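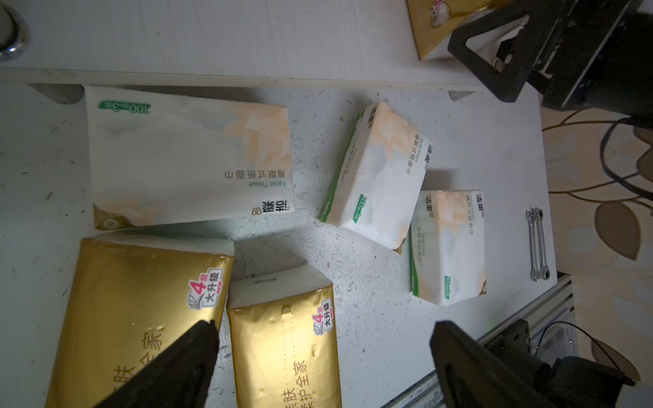

Teresa Barreto

Hi Salvador,

You asked for the equipment update before the July money gets divided up, so I'm sending the long version and you can skim. Short answer: we're inside the budget, the second arm can wait, and I'd like to move some cash from grippers to tables.

Let me start with the packs, which have eaten most of my month. Soft tissue packs were on your list of goods the Prudness line will have to handle, and I'm so glad we began with them! The white 100-sheet, three-layer ones and the shiny gold four-layer ones are both in the mix now. The gold wrappers are the harder job for the vision software - it loses the outline when the overhead lights hit the foil - and I've spent more evenings than I planned fiddling with exposure. We ran 29 pick attempts on the gold packs with the new settings and 21 of them ended in a clean lift. The misses were nearly all packs lying tight against a neighbor, where the fingers couldn't get down in the gap.

That brings me to shopping. We have three quotes for fingers. Torres makes a slim pair that would drop straight onto our mount, and they can deliver in seven weeks. Vutis wants us to buy their whole gripper body as well (nice hardware, but it would wipe out the line for spares, and I'd have to redo the wiring). Holell will lend us a soft-tipped set for a month if we pay the shipping both ways. My vote is to take the Holell loan first, then order from Torres if the soft tips don't earn their keep. Can you sign off on the shipping this week?

The tabletop is the other thing. It's white, it's scuffed, and white packs on a white surface give the software very little to work with. I'd like a matte gray top and a spare to swap in when the first one gets beaten up. That money could come out of the gripper line if we say no to Vutis.

I'm holding off on the second arm. We put it in the plan back when I thought one arm would be busy all day, and so far it sits waiting on me and the software far more than I wait on it. Let's look again once the packs are going well.

Small stuff: we need more cable clips and a decent tool tray for the bench (the wrenches live on the table right now), and over half the spares budget is still untouched.

Next up is mixed piles, white and gold together, with the Holell tips if they arrive in time. I'll send the three quotes separately so you have the prices side by side. Call me if any of it looks off - mornings before 10 are best.

Teresa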